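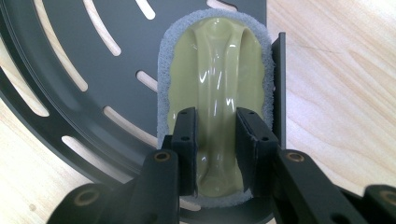

Questions fréquentes sur les éponges à récurer avec poignée

Faut-il vraiment une poignée sur une éponge ?
Pour la vaisselle courante, je n'en suis pas convaincu. Un verre ou une assiette se lavent aussi bien à la main nue, avec un carré à trois sous. La poignée devient défendable sur les plaques de four et les joints de douche, quand il faut appuyer longtemps. Encore faut-il une forme qui se tienne : une arête centrale en relief, comme sur ce modèle vert olive à tampon gris clair, donne une vraie prise aux doigts. Les poignées plates, à mon avis, ne servent qu'à faire monter le prix.

Le plastique brillant ne glisse-t-il pas avec du savon ?
Si, souvent. Les fiches produit parlent volontiers de prise « antidérapante » pour un plastique parfaitement lisse. Rincez-vous les mains avant d'appuyer fort, ou mettez un gant.

La Gundurier est annoncée pour 3000 lavages. C'est crédible ?
Je demande à voir. Le fabricant ne dit pas ce qu'il appelle un lavage – une tasse ou un plat à gratin ? J'ai tenu le compte avec la mienne et je l'ai retirée au bout de 693 passages, fibres tassées. Ce n'est pas honteux, mais on est loin de la promesse.

Et la Mamham ?
Tampon plus souple, poignée plus courte. Correcte sur un évier, pénible sur une grille. Je n'ai pas compris l'écart de prix avec la précédente.

Un tampon « non rayant » est-il sans danger partout ?
Le mot ne garantit rien. Essayez d'abord dans un coin caché, surtout sur l'inox poli, l'acrylique et la vitrocéramique. Sur un revêtement antiadhésif, je m'abstiens.

Le bord du tampon s'effiloche, faut-il jeter ?
Pas forcément. Un bord un peu irrégulier ne gêne pas le récurage, et on peut couper les fibres qui dépassent aux ciseaux. Je jette quand le tampon se décolle de la poignée ou quand l'odeur revient après rinçage.

Peut-on la passer au micro-ondes pour la désinfecter ?
Non, pas avec une poignée en plastique. Eau chaude, savon, essorage, puis séchage debout, tampon à l'air. Posée à plat au fond de l'évier, elle sentira mauvais quoi qu'en dise l'emballage.

Les recharges Gundex sont-elles compatibles ?
« Universelles », d'après le paquet. Sur les 8 du lot, j'en ai recoupé 3 pour qu'elles tiennent. Mesurez votre poignée avant de commander.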